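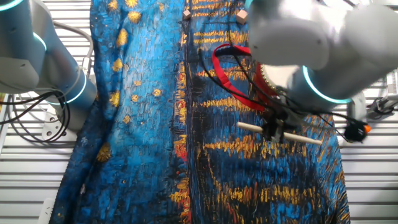 Sewing group fills the old library

The Clendalbridge sewing group is back for its second winter, and what a start it has had! More than 80 people came through the door at the opening evening, some with machines under their arms, some with nothing but a carrier bag of mending and a hopeful look.

Hashini Debnath gave the first talk, on cutting out patterned cloth so the design meets at the seams. Her advice is to lay the whole length flat and leave it overnight before you go near it with scissors — I tried this at home with some curtain lining and the difference was lovely. She also showed us how to use up offcuts as bias binding, and I have been binding everything in the house ever since (sorry, tea towels).

Dinesh Howlader is running the beginners' table again. You'll make a cushion cover in the first session and move on to a simple apron after that. Thread and pins are provided, but please bring your own fabric, washed and ironed.

We have now raised £300 towards a second overlocker, thanks in large part to Sajib Ranasinghe's cake stall. The coffee and walnut went in minutes.

Our next open evening is on November 9, 2024, from half past six. Entry is free, and the kettle will be on. To book a place at the beginners' table, leave your name at the front desk.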